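Della household pair, two arms on one torso
Product page, updated February

Status: pilot units, home and light workshop
Software: Zullex 6
Chores on list: 13
Lead time: 9 weeks
Supplied by Satti

What it is for

Tidying, mostly. Shoes off the hall floor, clothes into a basket, light boxes from bench to shelf. We get asked every week if it can run a house yet. No. It can do parts of a house, slowly, with somebody in and out of the room.

What it does well

Hard floors. Single items with a bit of space round them. Things that keep their shape, so boxes, tins, most shoes. Will put them on a rack if the rack is mapped first (see set-up sheet).

What it does badly

Socks. Carrier bags. Anything under a chair. Wet floors, dont. Stacks of plates we have taken off the list altogether until the next relase. On the shop floor it'll sort offcuts by length but not by grade, and it is slower than a person at both.

Shoes, in a bit more detail

Most asked about so here goes. Trainers are harder than they look, soft at the collar, laces all over, heavy end and light end. Grip is at the heel by default. You can change this under Handling, boots want both hands. Pairing left with right works if the two are in the same room. Black school shoes in a family of 11 feet sizes, less so. 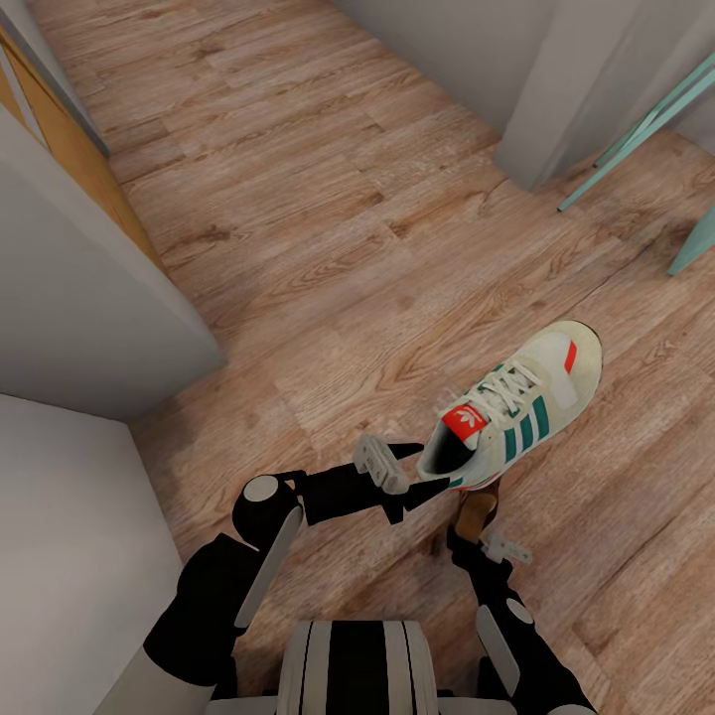

Nafula Ondieki

Simulated run, corridor layout with a plank floor, one cream trainer with green stripes and a red heel tab, just clear of the boards. The same layout goes out with the Zullex install so you can try your own settings before letting it loose on real shoes. Chair legs near the wall are in there too, move them about, worth doing.

Not included: rack, floor mat, spare finger pads (order as Grinudside pads, packs of 6).

Trade enquiries to Usman Gilani. Servicing, Tadeusz Michalski, mornings best.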